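Jirklow Plain Block Assortment
Equipment Catalog – Classroom and Workshop Materials
Supplied by Osirness

Overview

The Jirklow assortment consists of plain wooden blocks in mixed sizes for building, sorting and measuring activities. The blocks are rectangular and are supplied without paint, varnish or stain. Proportions vary within each set, from tall, narrow pieces that can be stood on end to shorter, thicker ones suited to use as a base.

The wood is left in its natural color. Buyers should expect differences in grain and shade from one block to the next, including small dark specks and a rougher texture on cut ends. These are normal features of the material and are not accepted as grounds for return. Splits and loose splinters are treated as defects, and the affected pieces will be replaced.

Contents and ordering

Set of 100 blocks, mixed sizes: order code JK-100
Set of 200 blocks, mixed sizes: order code JK-200
Replacement pack of 3 tall blocks: order code JK-3

Sets are packed in cardboard cartons. Storage crates are listed separately under the Vekton range. Orders placed by schools and public institutions may be paid by invoice.

Marking and numbering

Many institutions number their blocks by hand for inventory purposes or for use in counting exercises. The end of a block takes dark ink well. We advise testing the marker on one piece first, as ink may spread along the grain – particularly on softer pieces. Pencil marks can be removed with a clean eraser or fine sandpaper. Ink can be removed only by sanding.

Work surface

The blocks may be used on any flat, dry surface. A printed tablecloth or mat is suitable, provided that it is pulled smooth before tall pieces are stood upright. Picture cards and colored blocks from other sets may be combined with the assortment freely.

Care

Wipe with a slightly damp cloth and allow to dry in open air. Do not soak the blocks or place them in a dishwasher. Keep away from radiators.

Stock and inquiries

As of January 2, 2018, the warehouse holds 1,185 sets ready for dispatch. The next delivery from the workshop is planned for August. Questions on bulk orders should be addressed to Kerstin Kohlhase, Institutional Sales. Claims for defective pieces are handled by Emiko Shibata, Customer Service, and should state the order code and the date of delivery.

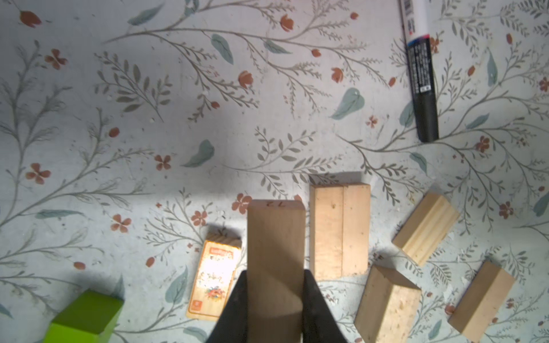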